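Home Kit Reviews FAQ Reader Letters Newsletter Contact

Mail-in food sensitivity tests: the questions we get most

By Eluned Voyle for Hesivell
Last revised 24 March 2023

I review things people buy for their health through the mail. The food sensitivity kits bring in more letters than everything else put together, so the answers live on this page now. I'm not a doctor. If food makes your throat swell or your breathing go wrong, close this page and get medical help.

What is a food sensitivity test supposed to do?

You prick your finger, put some drops of blood on a card, and mail the card off. A week or two later you get a list of foods, usually sorted into green, yellow and red. The company says the reds are foods your body "reacts" to. What it means by "reacts" is left very loose, and I've come to think the looseness is the product.

Most of the kits measure an antibody called IgG. Your body makes IgG to food as a normal part of eating it. If you eat eggs every morning, you may well show IgG to eggs. That tells you that you eat eggs.

Is that the same as an allergy test?

No. Allergy tests look for a different antibody, IgE, and even those have to be read alongside what happens when you eat the food. Plenty of kit websites put the word "allergy" in the page title and then say in small gray print at the bottom that the test doesn't diagnose allergies. Read the small gray print first. It's usually the most truthful part of the site.

But they use a real lab, don't they?

Many of them do, and I get this question a lot, mostly from people who are a little annoyed with me. A real lab can measure something very carefully. Whether the thing being measured has anything to do with your stomach ache is a separate question, and no amount of good equipment will answer it. 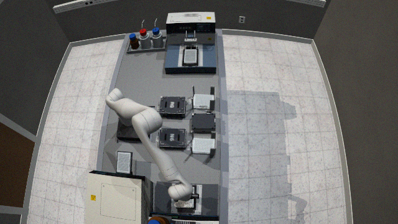 Benchtop dispensing instrument with a microplate on its deck.

So when a company tells you its lab is certified, fine. Certification deals with how the testing is run. Ask the company to show you a study where people with symptoms were given either their real results or fake ones, without knowing which, and the ones with real results did better by a wide margin. I ask every company I review. Zimano sent me a brochure.

Did you try any of these yourself?

Two, both bought at full price under my married name. The Zimano basic kit was $49. I took it in February, then took it again six days later, eating the same boring food in between. The first report had almonds, oats and yogurt in red. The second had almonds in yellow, oats in green, and pineapple in red. I hadn't eaten any pineapple.

I wrote to ask how that could be. The reply said that sensitivities are "dynamic." If they can change that much in less than a week, I don't see why I should give up oats for half a year, as the first report told me to.

The other was Zemell. It gave me a much nicer booklet. It also tried to sell me a supplement on the same page as my results, and I count that heavily against any company. One person's two kits don't prove anything, and I'd say the same to you about your one kit.

My friend cut out her red foods and felt better. Explain that.

I can't explain your friend. I can offer some dull possibilities. People who get a red list often stop eating takeout and start cooking. If the list has wheat and milk on it (it very often does) then a person with trouble digesting lactose will feel better without milk, and the test gets the credit. Some complaints come and go by themselves, and people tend to buy a kit when they're at their worst.

She might also just feel better because she's doing something about it. I don't sneer at that. I'd only like it to cost less.

Is there any harm in trying it?

Less than with some things I review, more than the ads let on. Grown adults with a long red list can end up eating very little. Kids are the ones I worry about. A mother in Trevor wrote to me after a mail-in test flagged most of what her son would eat, and by the time they saw a dietitian he'd lost weight he couldn't spare. Please don't put a child on one of these lists without a doctor involved.

The other harm runs the opposite way. A green mark next to peanuts or shellfish means nothing about whether they're safe for you. Neither does a green mark next to wheat if what you have is celiac disease, and going off wheat before you've been tested for celiac can make that test come out wrong.
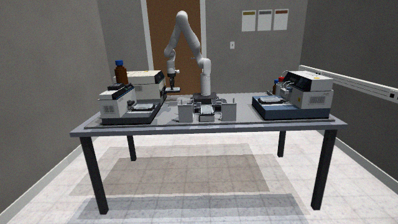

With celiac, then, the order matters. See the doctor while you're still eating bread, get the proper blood test, and change your diet after. I've had letters from people who did it backward and had to go back to eating wheat for weeks, feeling rotten, so the test could be done right.

What should I do instead?

Keep a food diary for a few weeks. Paper is fine. Write down what you ate, when, and how you felt, including the good days. Take it to a doctor or a registered dietitian. If they suggest cutting something out, it will normally be for a set time, with a plan for bringing it back to see what happens. It's slow and nobody will send you a booklet.

How many readers agree with you?

Last year's reader survey had 1686 replies, and 1282 of those people had never bought a kit, so I wouldn't lean on it for much. People who read a page like this one were probably suspicious to begin with.

Do the companies pay you?

No. Zemell offered a discount code for readers. I said no, and they haven't written back.

Can I get a refund on a kit I've already bought?

If it's unopened, usually, minus shipping. Once the lancet packet is torn, most of them say no. Zimano's refund page also asks you to call during office hours, and I was on hold long enough to make lunch. I had oats.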